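Chapter 7
When Nothing Is Broken: Faults in Tabletop Manipulation

Before you read
You should be comfortable with joint limits, the difference between a protective stop and an emergency stop, and the habit of reading a log from the bottom up. If you skipped Chapter 6 because it was mostly about cable routing, go back. Cable routing will come up again, and it won't be in a good mood.

7.1 The fault that cleared itself

On 22 Nov 2021, a two-armed cell at the Zuvthorpe teaching lab stopped partway through a tidying task and displayed fault 3115. The manual, a Drirach publication of 700 pages, defined fault 3115 as "unexpected condition, see fault 3115." The operator saw it, acknowledged it, and pressed resume. The cell carried on with its work for 14 seconds and then drove its left gripper into the tabletop with what the incident form called moderate enthusiasm.

No one was hurt. The gripper lost a fingertip, the table gained a dent, and the operator gained a lifelong suspicion of the word "resume."

What makes the incident worth a chapter is that every component passed inspection afterward. The motors were healthy. The encoders agreed with one another. The emergency stop worked on the first press, and on every press after that. By the standards of a parts catalogue, the cell was in perfect working order, dent aside.

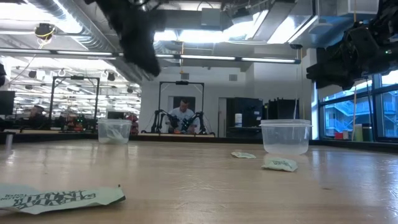
The trouble lay in a number. The cell's software, a package called Pereyra, stored the height of the table as a fixed value entered at commissioning. In June the table had been swapped for a slightly thicker one, and the person who swapped it had no reason to suppose the robot cared. For months it didn't, as every grasp in the program stayed well above the surface. Then someone added a routine for picking up flat litter, and the arm was asked, for the first time, to go down to where it believed the table was.

The first contact raised the fault. The controller had noticed more force than it expected and had stopped, as designed. Pressing resume told it that the matter had been looked into. It took the operator at their word and tried again from a greater height, at greater speed.

7.2 Faults, failures and the gap between

We will use three terms carefully in this chapter, and you will hear all three used carelessly for the rest of your career.

A fault is a defect or wrong condition in the system. The stale table height was a fault from the afternoon the new table arrived.

An error is the part of the system's state that has gone wrong as a result. When the planner computed a path ending below the real surface, the cell was in error, although it was still moving quite gracefully.

A failure is the point at which the system stops delivering what it was meant to deliver. The dent was a failure. So, less visibly, was the fault message, whose job was to tell a person something useful.

Students tend to reach for the failure and fix that. At Zuvthorpe the first repair was a new fingertip, and the second, a few days later, was another new fingertip. Only then did anyone measure the table.

7.3 What a stop is for

A protective stop buys time. It doesn't say what the time should be spent on, and a cell that stops several times a shift for harmless reasons will teach its operators to spend none. The Zuvthorpe log showed a long run of stops, nearly all caused by a drooping cable brushing the wrist (see Chapter 6, as threatened). Resume had been the right answer so often that it had become a reflex.

The later Zanthorpe revision of the cell changed two things. Resume is locked after a contact stop until the arm has been backed away by hand control, and the table height is probed at every start-up. The second change adds a short delay each morning, and operators have complained about it ever since.

Key terms for this chapter: fault, error, failure, protective stop, contact stop, stale parameter, nuisance trip.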